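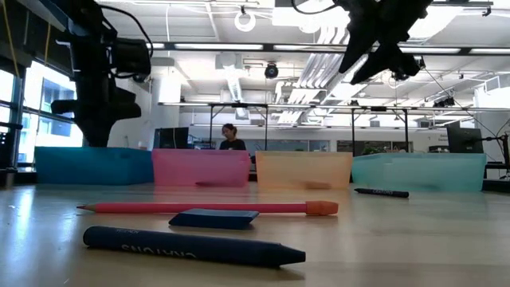
From: Catinca Neagu
To: trinar-users
Date: January 5, 2020
Subject: Re: [trinar-users] Grasp planner picks the short way across the crayon, then replans forever

Hi Dorian,

I went through your log and I can reproduce most of it here on our sorting setup, the one with the bins in a row behind the stationery. Replies inline, then a longer note at the end about the change I want to make in the planner.

On Dorian Caron wrote:

> We are on the current Trinar release with the Bolon segmentation
> node in front of it. The task is plain pick and place, long thin
> things on a table into bins. Pencils and crayons mostly.
>
> The planner is fine on erasers. On anything long it proposes a
> grasp, starts the approach, throws it away halfway down, proposes
> another one a few degrees off, and goes back up. Sometimes it
> settles. Sometimes it keeps going until the task timer kills it.

Same behavior here. It is the replan check, and it isn't the grasp scorer. The scorer gives nearly the same value to every grasp along the barrel of a pencil, so when the wrist camera delivers a new cloud during the approach, the order of the top candidates shuffles. The replan check only asks "is my current grasp still the best one?" and the answer is no almost every time. An eraser has a couple of clear winners, so the order holds.

You can see it if you turn on candidate logging:

planner.log_candidates: true
planner.log_top_k: 6

On a pencil the six entries come out with scores that differ in the third decimal place, and they trade places on every update. On an eraser the first entry stays first all the way down.

> I tried raising max_candidates from 500 to 3,000, thinking it was
> a sampling problem. It got worse.

Yes, it would. With more samples you get more near-ties. I would put that back to 500. The extra candidates also slow down each planning cycle, so the approach runs on an older cloud for longer, and then the jump when the new one arrives is bigger.

> Second thing. The planner sometimes wants to grasp a crayon by
> the tip. Smaranda thinks the axis estimate is flipping.

Smaranda is right that it flips, but the flip by itself should be harmless. The axis comes from the principal direction of the cloud and has no sign, so head and tail can swap from one frame to the next. The scorer handles that. What doesn't handle it is the offset code that keeps the fingers away from the ends. It applies end_margin to one end only. When the axis points the other way, the margin goes to the wrong end and the tip is allowed again. This is a plain bug and it has been there since Oana and I split that file in two. The patch is on the branch named below.

If you can't build from the branch, set this in the meantime:

scorer.center_bias: 0.4

It pulls the grasps toward the middle of the object. You lose some good grasps when the middle is blocked by a neighbor, but it stops the tip grasps.

> Third, and maybe this belongs on the Bolon list: shiny tabletop.
> We get reflections of the objects and the bins in the finish, and
> now and then a reflection comes through as its own segment.

It does belong on the Bolon list, but I'll answer it here because we have the same kind of table. The color image shows the reflection and the segmentation node believes it. Before the planner spends time on a segment, check it against depth. A reflection has no height above the table plane, or it lands below it. We filter on the plane:

filter.min_height_mm: 2
filter.reject_below_plane: true

Two millimeters is low enough to keep a thin pencil. Don't go much higher. Anca had it larger for a while and we spent an afternoon wondering why pencils were being skipped.

The bins are a separate matter. Ours are translucent, all but the blue one, which looks close to opaque. You can see the room through the others, and the depth sensor doesn't do well on that kind of wall. Parts of a wall are missing and other parts show up at the distance of whatever is behind. Please don't let the planner take the bin geometry from the cloud. Put the bins in the collision model as fixed boxes, measured by hand, and mask them out of the perception input. We do it like this:

world.static:
 - {name: bin_blue, file: bins/blue.yaml}
 - {name: bin_pink, file: bins/pink.yaml}
 - {name: bin_orange, file: bins/orange.yaml}
 - {name: bin_teal, file: bins/teal.yaml}
perception.mask_static: true

The teal one is wider than the rest, so it needs its own file. I mention it because the config in the Kaczorowski tutorial uses one file for all the bins, and several people have copied it from there. If your boxes are too narrow the arm will plan a path through the rim.

mask_static also matters for objects lying close to the front of a bin. The mask has a padding value, and with the default padding a small crayon right up by the bins can be masked out together with the wall. If an object close to the bins never shows up in the candidate log, look at mask_padding before anything else.

> Last one: is there any way to make it work front to back? It
> goes for the far objects first and I worry about the arm passing
> over everything else on the way.

Not at present. The order comes from the score alone. You can write a small ordering callback and register it with set_order_fn. It gets the list of segments in the table frame and returns them sorted. Mine sorts on distance from the bins, farthest first, which for us means the front edge of the table. It is ten lines of Python and I'll add it to the examples folder.

Now the proposal for the replan check. I'd like comments from anyone who runs this, not only Dorian.

Current rule: replan if any candidate scores higher than the active one.

New rule: replan if the active grasp is no longer valid (collision, out of reach, or the object has moved more than move_tol), or if another candidate beats it by more than switch_margin. Below a set height over the object, the second condition is turned off and only validity counts.

So there would be these parameters:

replan.switch_margin
replan.commit_height_mm
replan.move_tol_mm

With switch_margin at zero and commit_height at zero you come very close to the old behavior, apart from the movement check. I would like to ship it with nonzero defaults all the same, because I think most users never touch this section and the current defaults are bad for long objects.

There is one open question. When the new cloud moves the object by a small amount, less than move_tol, should the active grasp be shifted along with it, or left alone? Shifting is better if the new cloud is better. With the wrist camera close to the object, part of a long pencil falls outside the view, so the center of the visible part is no longer the center of the pencil. If we shift along the axis we follow that error. My current code shifts across the axis and never along it. It works on the pencils and crayons here. I have no idea what it does on something like a mug handle, and would be glad if someone with kitchen objects could run it.

Oana had another suggestion, to drop the in-approach updates completely and plan once from above. That would be simpler. I am against it because on our arm the calibration between camera and gripper is a little off at height, and the late updates correct for it. If your calibration is good you can already do this with replan.enabled: false, and for Dorian that may be the fastest way to get through the week.

Branch is replan-hysteresis, and the end_margin fix is the first commit on it, so it can be picked out separately. The unit tests pass. The simulated tests on the Clullero arm model still have one failure, in the pose cache, and I believe it is unrelated, but I haven't confirmed that.

Dorian, could you send two things: the candidate log from a run that never settles, and your mask_padding value? The log you attached starts after the first replan, so I can't tell which grasp it picked at the start.

Catinca

_______________________________________________
trinar-users mailing list
To unsubscribe, send a message with "unsubscribe" in the subject line to the list address.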